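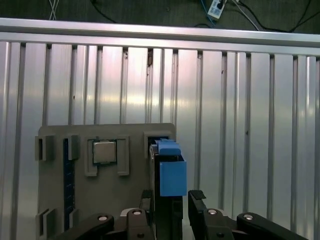 Slot Boards and Blue Inserts: Frequently Asked Questions

Last updated 2023-04-29

What is a slot board?
It is a flat plate with raised holders on its face. Each holder has an opening that takes one insert. People use our boards for fitting exercises, for sorting parts and for keeping small pieces in a fixed place on the bench.

Which inserts fit which board?
Inserts from the Timard range fit Timard boards. Jestent inserts have a thicker block and will not go into a Timard holder, even though the tabs look much the same. If you have a mixed box, check the block and ignore the tab.

Which way up does an insert go?
Block down, tab up. The tab is the narrower end with the rounded top, and it is the end you hold.

My insert stops partway. What should I do?
Take it out and start again. Most of the time it has gone in at a slight angle. Line it up above the holder, keep it upright and lower it slowly. Don't tap it with a mallet – the holder walls can split.

If it still stops, look for dust or a burr inside the opening. A dry brush is usually enough. Burrs can be taken off with 10 light strokes of a fine file.

An insert is too loose. Is that a fault?
A little play is normal. If the insert leans over when you let go, send us the board number and we will replace the holder.

Can I move the holders?
On Timard boards, yes. They are held from the back, so you need to take the board down first. On Jestent boards they are fixed.

Does the board have to lie flat?
No. It can be used flat or standing up. If it stands, fix it at both sides so that it doesn't shift when you push a part in.

How do I clean the inserts?
Use warm water and dish soap, then let them dry fully. Please don't use solvents. They dull the blue and leave the surface sticky.

Can I order inserts on their own?
Yes, in bags of 16 or 50. The order code is 342 for the blue Timard insert. Other colors are made to order and take longer.

Do you still sell Wallner boards?
We stopped in March. We have spare holders left but no plates.

Who do I contact about returns?
Write to Paraskevi Galanis at the parts desk and include your order number. Unused inserts can come back in an opened bag as long as none are missing.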